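Matte white topcoat going shiny in patches

tmajimbun
Bench top in the workshop, MDF, two coats of Prosham matte white over primer. After 93 days the area I lean on has a visible sheen. Cleaned weekly with a damp cloth, no detergent. Is this burnishing, or did I recoat too soon?

ruddock_c
Burnishing. Flat paints carry a lot of flattening agent near the surface and rubbing levels it. Recoat timing gives you softness or wrinkling, not local gloss.

I would scuff with 320 and put a satin waterborne over it.
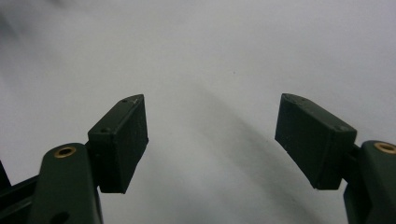 Pale top in my shop, soft light.

tmajimbun
Satin defeats the purpose. I picked matte to kill glare from the overhead tubes.

hbegay
Disagree with ruddock on timing. A film that is still soft burnishes much faster. What was the gap between coats?

tmajimbun
2 hours. Shop was cold, it was November.

hbegay
Too short for a cold shop - I leave mine overnight.

ruddock_c
It has had 93 days to cure since. Whatever was soft then is hard now.

intanj
Vandach sells a two-part matte clear. I paid 285 for the large kit and it holds up under sleeves. Try a scrap first, it yellows slightly over white.

tmajimbun
Ordered the small kit. Test panel goes down Thursday.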